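Chapter 5
Teaching the Picker to Look Before It Grabs

By now you have an arm that goes where you tell it, and if you worked through Chapter 4 you also have a planner that doesn't drive it through the furniture. Good! In this chapter we finally hand over some of the deciding. Our running project is the Grutamside parts store, where the shelves are steel, the bins are blue, and the software has to work out what it's looking at before anything gets picked up. 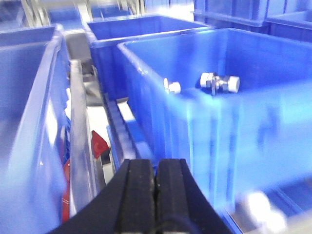
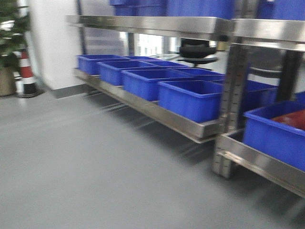
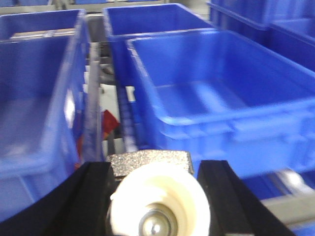
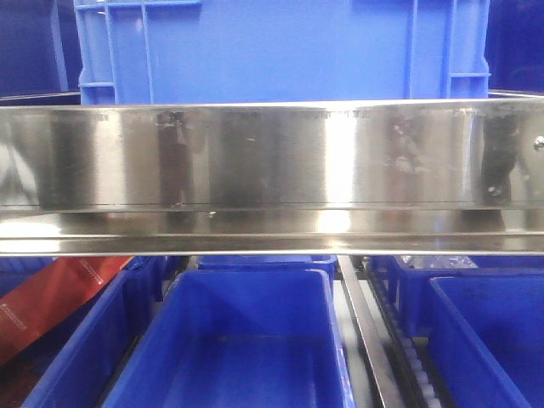
Figure 5.1. Bins and steelwork at Grutamside, from wrist and fixed cameras.

5.1 Why shiny things are mean to us

I built my first bin detector on a clean tabletop, with one matte box under a nice soft lamp, and I was insufferably proud of it. Then I pointed it at a real shelf. Polished steel gives you bright bands that look a lot like edges, and blue plastic throws highlights along every rim, so my detector found bins all over the place (including a few inside other bins).

Go back to the last picture in Figure 5.1 and look at the steel bar. A plain edge filter will happily draw lines down those bright vertical bands. The second picture has a different problem: the motion blur runs sideways, so the shelf lips stretch out into streaks. You could lower your threshold until the rims come back, but you'll let in plenty of junk along with them. I've tried it more often than I'd like to admit.

What we'll do is split the job between 2 modules. The first, which I call Cendon, finds bin rims and fits a rectangle to each one. The second, Ahn, only looks inside a rectangle Cendon has already accepted, and it proposes grasps. In the first picture, that means Ahn gets to think about the two metal fittings and never wastes a moment on the shelving in the background.

5.2 What the wrist camera knows

The third picture shows a small wheel with its mounting plate, held between the fingers. That view is gold for checking a grip, but it's a nuisance for finding bins - the part and the fingers cover some of what's behind them. So we mask that region out before Cendon runs, and we save the masked pixels for the grip check in Section 5.4.

You'll need the Landov practice set for the exercises. It holds 3000 frames, already sorted by camera. Start with the fixed views and leave the wrist views alone until your rectangles stop wobbling.

5.3 Setting up the rim finder

Open the config file from Chapter 4 and add a new block called rims. We'll fill in the color range first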